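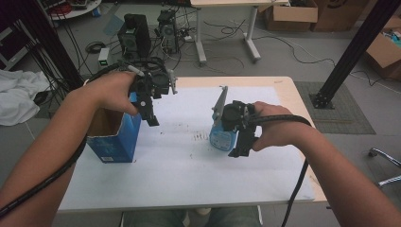
Figure 7.1 Collecting demonstrations with two hand-held grippers. The right gripper holds a light blue bottle; the open box stands to the left.

Chapter 7
Learning from Hand-Held Demonstrations

Ask a research group how well its robot packs a box and you will usually get a percentage. Ask what the percentage is a percentage of, and the talk slows down. This chapter is about that second question.

The method itself is easy to state. A person holds a gripper in each hand and does the job: pick up the bottle, put it in the box. Sensors record the motion, and a model is trained to produce similar motion on a robot that carries matching grippers. No robot is needed while the data is being collected, so the work is cheap and goes fast. Papers on the subject tend to say this in the first paragraph, and they are right to.

What they say next deserves more care. In the Tralivden study, Mieczysław Witkowska and Urszula Sobczak gathered 1,639 demonstrations of a packing task and kept 1,102 of them for training. The rest were thrown out as "low quality." The report gives one sentence to how that was decided. Were they dropped because tracking failed, or because the person fumbled the bottle? The two cases are very different. A model that has never seen a fumble has no reason to know what to do after one, and robots fumble a lot.

Then there is the test. The trained policy was run 40 times on the Cesteck arm pair, and it failed 9 times. That is a fair result for a hard task. It is also a small sample, taken on one table with the same bottle and box used in training. Calling it "general packing skill," as the summary does, is a stretch – the study never tried a second bottle.

A person's arms are also not a robot's arms. Look again at Figure 7.1 and notice how the wrists and forearms come in over the table. A human can lean, twist at the waist, or shift in the seat to reach an awkward angle. A fixed base can't. Some recorded motions will simply be out of reach for the machine, and a filter that removes them quietly changes the task.

None of this makes the method a bad one. We will use it ourselves in Section 7.4, with the Midura data set. But we will keep the discarded runs and sort them by cause before we train anything.

7.1 What Counts as a Demonstration?

Before you read on, write down your own rule for rejecting a recording. Krajewska's rule, which we take up first, fits on one line and still leaves plenty to argue over.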